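Trarnitz gripper

From the Nonstead Workshop wiki, a shared reference for home and small-shop robotics

The Trarnitz gripper is a hand-held, two-finger gripper built at home or in a shared shop and used to record how a person handles everyday objects. No arm, no motors in the basic version. The operator holds it, squeezes, and the fingers close. Cameras in the body record what happens. Recordings are later used to train a robot arm carrying the same fingers.

Named after the Trarnitz bench at Nonstead, where the first pair was put together. Usually built and used in pairs, one per hand. Current version is 2, see Versions.

Contents
Overview
Versions
Body
Fingers
Cameras
Power and cables
Assembly
Calibration
Use with clothing
Known problems
Related builds
Discussion

Overview

Most home robot projects stall at the same place. Arm works, software works, and there is no data to teach it with. Driving the arm by remote is slow and the arm has to be in the room. With a hand-held gripper the arm stays on the bench and the person walks off to wherever the objects are, a kitchen, a laundry pile, a bed.

The design copies no single published gripper. Parts of it go back to older shop projects, mainly the Balogun clamp (finger geometry) and the Zustance logger (recording board). Both have their own pages.

A full pair takes a weekend if the printing is done beforehand. It usually isn't.

Versions

Version 1. Boxy body, one camera on top, straight fingers with rubber tape on the inside. Worked on blocks and cups. Hopeless on cloth, the tape grabbed the fabric and wouldn't let go. Withdrawn, though a couple are still in the drawer under the laser cutter.

Version 2. Rounded body, two cameras, slotted fingers, and the guard around the fingers. Everything below is about version 2 unless it says otherwise.

A powered version has been talked about. Nothing built.

Body

Printed in two halves, black filament. Any color works but shiny light plastic throws reflections into the lenses, so most people stick with matte black. Wall thickness matters more than infill. Print the halves open side up, otherwise the supports end up inside the camera pockets and you will be picking at them with tweezers for an hour.

The halves close with small screws. Do not overtighten. The bosses are thin, they crack, and a cracked boss means reprinting the whole half. Heat-set inserts are better if you have an iron tip for them.

Grip angle was changed twice during testing. Early handles stuck straight back and wrists got sore after 20 minutes. Tilting the handle 15 degrees fixed most of that. People with small hands may want the short handle file, same folder.

Label each body. When two grippers record at once the files look the same and it is very easy to swap left and right. A printed sticker with a code is fine. Put it where it won't rub off on your palm.

Fingers

Yellow by custom. A strong color is easy to pick out from the objects in the recordings and helps when checking that the fingers were tracked properly. Green was tried, trouble with houseplants. Blue, trouble with jeans.

The slots let the finger bend a little on contact and wrap round the object. They also save print time. Use flexible filament for the fingers, and print slow. Stringing inside the slots should be cleaned off or it catches on knit fabric.

Both fingers run off one trigger through a pair of gears, so they meet in the middle. Check this before anything else. If one leads the other, the gear is a tooth off. Open up, shift it, close again.

Finger tips wear. Replace when the edge goes round. For paper and thin cloth a sharp edge matters alot.

The guard is a thin curved frame around the fingers. It keeps the gripper from landing nose first when set down, and stops sleeves getting drawn into the gears. Some builders leave it off for tight spaces.

Cameras

Two small wide-angle modules side by side in the front. Lens rings press in by hand. Leave the protective film on till the body is closed, then take it off. People forget, and then wonder why a whole evening of recordings is foggy.

Focus is fixed. Set it on the bench with the fingers half closed and lock it with a dot of glue. Not superglue, the fumes leave a white haze on the glass.

Fix exposure too. Auto exposure jumps whenever a bright window comes into view, and the recording goes dark for a second just when the hand is moving.

30 frames per second is enough. Higher rates fill the card and the board runs hot.

Power and cables

The Zustance board sits in a pouch on the belt with a battery pack. One cable to each gripper. Run the cables up the sleeve or clip them at the elbow, otherwise they drag through whatever you're folding.

Charge both packs the night before. Swap them together, a half flat pack on one side makes the clocks drift and the two recordings no longer line up.

Extension leads and chargers should be kept off the work surface.

Assembly

Short version, full steps are in the build folder.

Clean both body halves, test fit the screws.
Fit gears and trigger, check the fingers meet.
Cameras in, cables out through the back slot.
Close the body, screws finger tight and then a quarter turn.
Guard on last.
Plug in, look at both views, squeeze the trigger a few times.

If one view is upside down, swap it in the settings. Don't open the body for that.

Calibration

Print the checker sheet, glue it to something flat. Cardboard warps, use glass or a tile. Move the gripper slowly over it, near and far, then tilted each way. The software complains if it didn't get enough angles. Redo after a drop, and after any finger change.

Trigger travel is calibrated seperately. Fully open, fully closed, saved. Takes a moment.

Use with clothing

Folding is the usual first job. It needs no special table and the clothes are already in the house. It is also hard on the gripper, so faults show up early.

A bed is the common work surface. It has give, which helps the fingers get under an edge. Too much give is a problem though, and a mat or board over the mattress stops the fingers pushing the cloth down into it. Mats with a pattern help tracking, since the cameras need fixed points to work out where the gripper is. A plain white sheet is the worst case. Dark shirts on a light or patterned surface give the cleanest outline.

Usual routine for a shirt: lay flat, sleeves in, sides in, hem up. Keep movements slower than feels natural. Let go fully between grabs, half releases confuse the training later. Same order every time for one batch, and change the order only when starting a new batch.

Standing is easier on the back. Sitting on the bed edge or the floor is common in small rooms and works, but knees wander into view. Short breaks. Switch off room fans if light fabric is being used, the hem lifts.

Finished pieces go to one side, unfolded pieces to the other, and the sides stay put for the session.

Known problems

Fingers squeak. Dry gears, a touch of silicone grease.

Tracking lost near mirrors or glass doors. Reflections move the wrong way and the software believes them. Turn so the glass is behind you.

Cloth slips at the very tip. Worn edge, or the trigger calibration is off.

Body warm after long use. Normal up to a point. If it is uncomfortable to hold, stop and let it cool.

Two recordings start at different times. Clap the finger tips of both grippers together at the start, in view. Then line up by hand.

Related builds

Balogun clamp. Bench clamp with the same finger shape, spring closed. Good practise print before trying the gripper.

Zustance logger. The recording board, also used on the shop's line-following cart.

Nonstead arm mount. Plate for bolting version 2 fingers onto a small desktop arm. Hole pattern changed in March, older plates don't fit.

Discussion

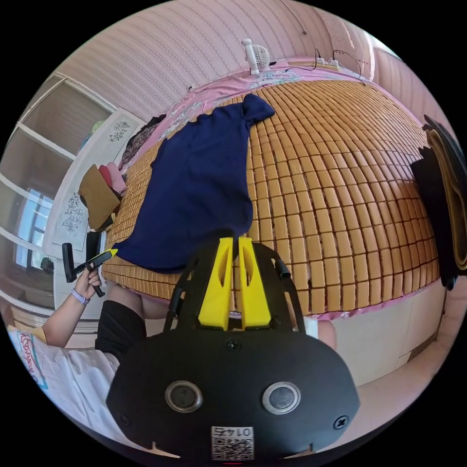 Balogun: could the clothing section say something about thick stuff? It's all shirts. I've been doing hoodies with version 2 and the routine doesn't carry over, the hood needs its own step before the sleeves and the trigger has to open all the way or the tips just skate over the seam. Also the short handle file is missing from the folder, only the long one is there now.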